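Research feature

Small pushes, plain words

A laboratory at Lurnville is teaching a robot arm to rearrange objects on a table by following spoken-style instructions, and to accept correction while it works.

10 May 2024

The arm in the ground-floor laboratory at the Rorkerel Institute cannot pick anything up. It has no fingers to close and no suction cup. It ends in a single rounded rod, and whatever it does to the world it must do by pushing.

For Dorottya Deák, who leads the institute's manipulation program, the restriction is deliberate. Grasping has occupied robotics laboratories for decades and has absorbed a great deal of their engineering effort. Pushing is mechanically simpler, and it leaves researchers free to study a different question: how closely a machine's movements can be made to follow ordinary language.

"If you take away the gripper, you take away a whole category of excuses," Dr Deák said. "The arm either went where the sentence told it to go, or it went somewhere else."

The method under study, which the group calls Virlow, is trained entirely from demonstrations. Operators steer the rod by hand controller for sessions of 10 minutes, moving blocks wherever they please. No task is set in advance. The recordings are later divided into short passages, and a second group of staff writes a sentence for each passage describing what the arm has done. A typical entry might read "slide the yellow heart away from the green star" or "nudge the red circle toward the blue cube". The Kelemen collection, named after the building in which the first sessions were held, now contains 564 sessions.

Labelling after the fact was proposed by Miroslava Jurčo, a computational linguist who joined the program from the institute's speech group. Her concern was that operators who are handed an instruction tend to perform it in a tidy, somewhat theatrical manner. Left to themselves, they hesitate, overshoot and come back for a second attempt. Those recoveries are of considerable value to a learning system, which will make similar errors of its own.

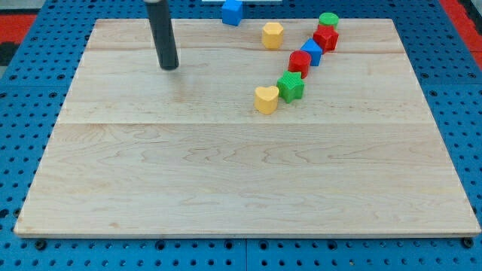
The pushing rod over the work board, with six blocks gathered in a curved line and the yellow hexagon set apart.

The blocks are plastic and come in four colours and a range of shapes. Instructions may name a block by colour, by shape or by both, and annotators were given no approved vocabulary. A cylinder is variously a circle, a disc, a puck and, in one annotator's sessions, a tin. The hexagon is sometimes simply "the yellow one", a phrase that is ambiguous whenever the heart is also in play. Dr Jurčo chose to retain such sentences in the training set.

"People are imprecise when they can see what they are talking about," she said. "A system that requires precision from them has misunderstood the conversation."

Arrangements in which several blocks lie close together have proved the most demanding. A block standing alone can be approached from any side. One with a close neighbour may offer only a narrow path, and a careless push will shift both. Shape matters as well. A cube struck off-centre turns as it travels, while the points of a star may catch against an adjacent block and carry it along. The software is given no explicit model of friction or contact. It receives the camera view and the current sentence, and produces a small movement of the rod several times a second.

The frequency of those decisions is central to the result the group reported in April. Because the arm commits itself only to the next short movement, the sentence can be changed at any moment. An operator who sees a push drifting may type "a little further left" and the motion is altered in progress. Earlier versions of the system had to complete or abandon one instruction before reading another.

In the principal evaluation, the arm was given 400 short instructions, none of which repeated a sentence from the training data word for word. It completed 68 per cent of them without assistance. A comparison model, trained on the same sessions but with operators' instructions fixed beforehand, performed less well on every class of task, and the difference was widest where blocks had to be separated from one another.

Ottó Bozsik, who designed the evaluation, regards the longer tasks as the more informative part of the study. In these, a member of staff guided the arm through an arrangement such as a row or a triangle by issuing a succession of brief instructions. Success was judged on the final layout alone. Mr Bozsik noted that staff soon developed individual styles. Certain of them issued frequent small corrections, while others preferred to let a push run its course and repair the outcome afterwards. The system tolerated both, although the second approach more often sent a block over the edge of the board, at which point the trial was recorded as a failure.

The group is careful about the limits of its claims. All sessions to date have used a single arm and a single board. Lighting in the laboratory is kept even. Shayne Goodwin, an industrial engineer who reviewed the work for the institute's external advisory panel, commended the experimental design but cautioned against reading the results as evidence of readiness for a factory or a warehouse.

"The objects are rigid, brightly coloured and familiar to the model," Mr Goodwin wrote in his assessment. "I would wish to see the same behaviour with items that differ only slightly from each other before drawing a wider conclusion."

A second phase is intended to address part of that criticism. Dorottya Kozma, a doctoral candidate at the institute, is preparing a set of unpainted blocks that can be told apart only by outline, and will examine whether the system's grasp of shape words is as sound as its grasp of colour words. Preliminary trials suggest that it is not. When colour and shape are deliberately put in conflict, as in a request for a green pentagon when the only pentagon available is red, the arm will generally move toward a green block of some other shape.

Ms Kozma's study will also record how often operators choose to rephrase an instruction that has already been understood, a behaviour that appears frequently in the existing sessions and for which the group has not yet settled on a measure. Recruitment of additional annotators, including speakers of languages other than English, is under way at Lurnville.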